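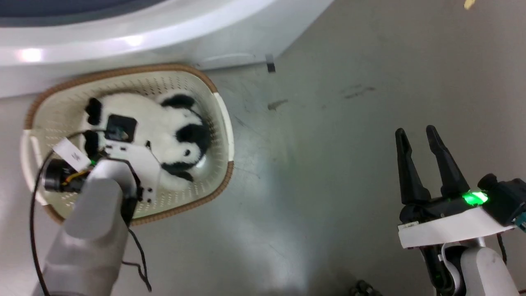
Section 10: Leveling the Perkent washer after installation

A washer that is out of level will shake during the spin cycle, and over time it can creep out of position. Set the level once the hoses are connected and before the first load. Clear the floor in front of the machine first. A laundry basket set down right against the front, as people tend to leave one, gets in the way of the wrench and has to be moved. Smooth floors are easier to work on than tile with deep grout lines, but they also let the feet slide, so check the position of the machine again when you finish.

You will need a spirit level, the flat wrench from the accessory bag, and a flashlight.

CAUTION: Unplug the washer before tilting it. Do not reach under the cabinet while it is tilted unless a second person is holding it.

1. Confirm that the shipping bolts have been removed (see Section 2).

2. Place the level on top of the washer, side to side, and note which side is low.

3. Loosen the lock nut on the front foot at the low side by turning it clockwise, seen from above.

4. Turn the foot by hand to lengthen it. Check the level after each full turn.

5. Move the level so that it runs front to back and repeat with the rear feet if needed.

6. Press down on opposite corners of the top. If the cabinet rocks, lengthen the foot that lifts until the rocking stops.

7. Tighten all the lock nuts up against the cabinet. A loose nut will let the foot work its way back in.

8. Plug in the washer and run Rinse and Spin with the drum empty.

Note: Some vibration at the start of the spin is normal. If error 237 appears, the machine has stopped because the load or the cabinet is out of balance. Switch off, go back to step 2, and try again.

Note: Zaretti rubber pads may be used under the feet on wood floors. Fit all the pads before leveling. Do not stack them.

Last updated 17/10/2019
By the Umali Appliance Guides desk

Comments

fuvance_tenant: Step 7 fixed mine. The back left nut had never been tightened.

mopbucket: Does this apply to the stacked version too?

Umali Guides: No, the stacked model has its own sheet. Level the washer before the dryer goes on top.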